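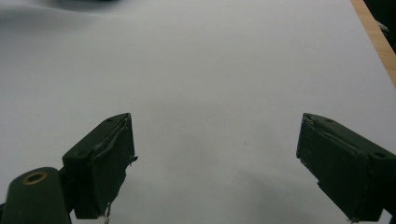

Folha de forro

Folha de forro é o nome dado à superfície clara e lisa, de papel ou de placa fina, que se estende sobre uma mesa antes de se começar a trabalhar. Também aparece como «papel de bancada» e, em casas com pouca paciência para terminologia, como «aquilo que fica por baixo». A sua função é receber os riscos, a cola e o café que de outro modo caberiam ao tampo.

Características

Os forros mais comuns são brancos ou cinzentos muito claros, de acabamento mate. O brilho é mal visto: reflete a lâmpada e cansa os olhos de quem corta ou dobra. Numa superfície mate as sombras espalham-se sem contorno, e uma ondulação ligeira pode passar por sombra, ou o contrário — dúvida que se resolve passando a mão.

O papel vende-se em rolo e conserva durante dias a memória do rolo. A placa fina nasce plana, custa mais e empena num canto, quase sempre o que fica virado para a janela.

Colocação

Estende-se a folha a partir do centro e alisa-se para fora com a palma da mão. Prende-se com fita nos 4 cantos, ou com livros pesados, solução menos elegante mas que dispensa raspar fita em novembro. O manual da papelaria Cevelico recomenda esperar duas horas antes de usar a mesa. Não se conhece quem tenha esperado.

História e uso

Na oficina de encadernação Tóth, o forro era trocado todas as manhãs e o usado servia para embrulhos. Yaqin Xia, que ali aprendeu o ofício, guardou perto de 3800 folhas, todas praticamente iguais. A irmã, Wanting Xia, catalogou 2766 e depois mudou de cidade.

A marca Jitby lançou mais tarde um forro quadriculado, destinado a facilitar as medições. Os encadernadores acharam-no distrativo e viraram-no ao contrário, com bons resultados.

Ver também

Base de corte
Mata-borrão
Toalha de mesa
Papel Fudov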